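Section 4: Wig Care and Storage

These steps cover the synthetic curly and straight wigs sold under the Cakholm name. Human hair pieces have their own sheet, packed in the lid of the box. Read the cautions before you wash a wig for the first time.

**4.1 Before first wear**

1. Take the wig out of its net and hold it upside down by the nape.
2. Shake it gently, five or six times. Curly styles open up more if you leave them hanging overnight.
3. Find the two adjuster tabs inside the back of the cap. Hook both into matching loops, one on each side.
4. Put on the wig cap liner, then the wig, front edge first. Pull the back down to the nape.
5. Check that the ear tabs are level.

Note: Bright colors may shed a few loose fibers during the first wearing. Pick them off by hand. Do not comb them out of a curly style.
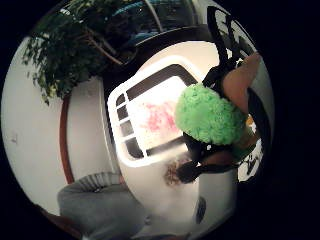

*Panagiotis Koutsoukos*

**4.2 Wearing with bags, straps and headgear**

Straps flatten curls and pull fibers out of the cap. Put the bag on first and the wig last. When you take things off, go in the other order — wig first, then the strap.

1. Keep buckles and hook-and-loop closures away from the fibers. Hook-and-loop is the worst of them and will mat a curl in one pass.
2. If a strap catches, stop. Hold the wig at the cap with one hand and free the fibers with the other.
3. Lift flattened curls with your fingers, working from underneath.

**Caution:** Synthetic fiber melts. Keep the wig away from candles, stage lamps, oven doors, hair dryers on a hot setting and curling irons.

**4.3 Washing**

Wash after every eight to ten wearings, or sooner if the inside of the cap feels stiff. You will need a basin, cool water, wig shampoo and a dry towel. Negi wash concentrate is supplied in the starter kit; any mild shampoo made for synthetic fiber may be used in its place.

1. Fill the basin with cool water and add one capful of concentrate.
2. Lower the wig in and press it under. Leave it for five minutes.
3. Swish it back and forth. Do not rub or wring.
4. Rub the inside of the cap with a fingertip where makeup has collected.
5. Empty the basin and rinse the wig under a cool tap until the water runs clear.
6. Lay the wig on one half of the towel, fold the other half over it, and press.

Note: Green and orange wigs should be washed alone the first time. A faint tint in the water is normal. If the tint is still strong at the third rinse, stop and contact the Stisville service desk.

**4.4 Drying**

1. Set up the folding stand on a flat, level table with a towel under it.
2. Open all 3 legs until they click.
3. Place the damp wig on the stand with the front facing you.
4. Shape the curls by hand and leave the wig alone until it is fully dry. Long and full styles can take up to a day and a half.

Do not dry a wig on a foam head. Foam holds water against the cap and stretches the elastic. 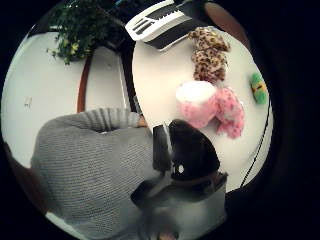
— 27 —

**4.5 Storage**

Store the wig in its net, inside the box, away from sunlight. A closet shelf is fine. An attic or a car trunk is not, especially between May and the end of summer.

1. Check that the wig is completely dry at the nape, where the fiber is thickest.
2. Turn curly styles inside out before placing them in the net. Straight styles are folded once, ear to ear.
3. Put the wig in the box with the cap opening down.
4. Do not stack anything on the lid.

**4.6 Spare parts**

Order by part name and give the style number printed on the cap label.

| Part | Sold as |
|---|---|
| Cap liner | Pack of 100 |
| Storage net | Single |
| Adjuster tab | Pair |
| Folding stand | Single |
| Wash concentrate | 200 ml bottle |

Cap liners in smaller packs are sold through Ollholm shops only. The stand for style 1,126 has a wider head and does not fit the standard box — order the tall box with it.

Questions on repairs that are not covered in this section, including torn wefts and stretched elastic, go to Mojtaba Taheri at the Stisville service desk. Send the wig clean and dry. Wigs that arrive damp are returned without repair.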